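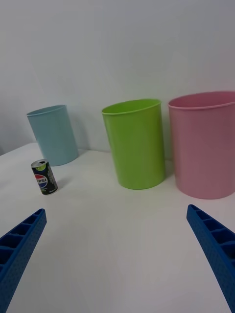 プレスリリース|新商品・イベント

着なくなったニット、捨てる前に一度見せてください。編み直しの店「Plornovow」、毛糸のほどき直しサービスを始めます

2021年11月7日
Plornovow 広報・お直し担当

こんにちは、Plornovowで広報とお直しの受付を兼ねております、私です(名前を出すと母から電話がかかってくるので、担当ということで失礼します)。プレスリリースというものを書くのは今回が2回目で、前回はかしこまりすぎて社内で不評だったため、今度はふだんの調子で書かせていただきます。

さて、お知らせです。当店では、手編み・機械編みを問わず、着なくなったセーターやマフラーをほどいて毛糸の玉に戻し、お手元にお返しするサービス「ほどきや便」を始めます。そのまま毛糸で受け取っていただいてもいいですし、帽子や腹巻き、ひざ掛けに編み直してお届けすることもできます。腹巻き、意外と人気なんですよ!私も一枚持っていて、11月に入ってから手放せません。

きっかけは9月に店内で開いた小さな相談会でした。もともとは編み針の選び方をお話しする会だったのに、来てくださった方の多くが紙袋に古いセーターを入れていらして、「これ、どうにかなりませんか」とおっしゃるんです。肘が薄くなったもの、丈が短くなったもの、色は好きなのに襟の形がどうしても、というもの。気がつけば針の話はそっちのけで、みんなで裏返して編み終わりの糸を探していました。あの日の楽しさが忘れられず、店主のコランタン・カロン(Corentin Caron)に「やりましょう」と言ったら、「もう料金表を作った」と返ってきました。早い。

カロンはフランスの出身で、祖母のセーターをほどく手伝いが子どものころの仕事だったそうです。本人のコメントも載せておきます。

「ほどいた毛糸には前の編み目のくせが残ります。蒸気を当てて伸ばす人もいますが、私は少し残っているくらいが好きです。編んだときに、ふっくらします。」

私はきっちり伸ばす派なので、仕上げはお申し込みのときに選べるようにしました。迷われたら、細い糸は伸ばす、太い糸はくせを残す、を目安にどうぞ。

お預かりできるのは、ウール、アルパカ、綿などで編まれたニットです。フェルト状に縮んだものと、裁断して縫い合わせた製品は、糸が短く切れてしまうのでお受けできません。見分け方は簡単で、脇の内側をのぞいてみて、縁がミシンでかがってあれば裁断品の可能性が高いです。編み地の端がそのままつながっていれば、たいてい大丈夫。よくわからないときは、脇の裏側の写真をメールで送ってください。私が見ます(夜でも見てしまいます)。

料金は、毛糸100グラムまでのほどきが1000円、洗いと玉巻きの追加が700円です。編み直しは形と大きさで変わりますので、お見積もりをお出しします。お届けまでの日数は混み具合しだいですが、受付のときに必ずお伝えします。

編み直しの図案は、編み物作家のファブリス・コルディエ(Fabrice Cordier)さんにお願いしました。新しく描いていただいた「Navdale」という縄編みの模様は、2色の残り糸を組み合わせても境目が目立ちにくく、袖だけ糸が足りない!というときに本当に助かります。目数を数えるのが苦手な私でも、帽子なら二晩で編めました。途中で一度、間違えてほどきましたけど。図案だけほしいという方のために、店頭で印刷したものも販売します。

サービス開始に合わせて、店内の奥の棚では「Gaillard」の木製編み針と、「Trusora」の染め糸も並べ始めました。ほどいた糸に1玉だけ新しい色を足すと、ぐっと雰囲気が変わります。私のおすすめは、くすんだ緑に辛子色。カロンのおすすめは何にでも紺です。お好みのほうをお信じください。

取材や撮影のご相談も歓迎しております。ほどいている最中の様子は見ていてなかなか気持ちのいいものなので、記者のみなさまもぜひ一着お持ちください。お話をうかがいながら、その場で襟のあたりまでほどきます。作業の都合がありますので、お越しになる前にメールでご一報いただけると助かります。

■サービス概要
名称:ほどきや便
内容:ニットのほどき、洗い・玉巻き、編み直し
料金:ほどき1000円(100グラムまで)、洗い・玉巻き700円、編み直しは見積もり
受付:Plornovow店頭、または郵送(事前にメールでお申し込みください)
お問い合わせ:Plornovow 広報・お直し担当

郵送の場合は、ボタンやブローチを外してからお送りください。付いたまま届いたボタンは、小袋に入れて毛糸と一緒にお返しします。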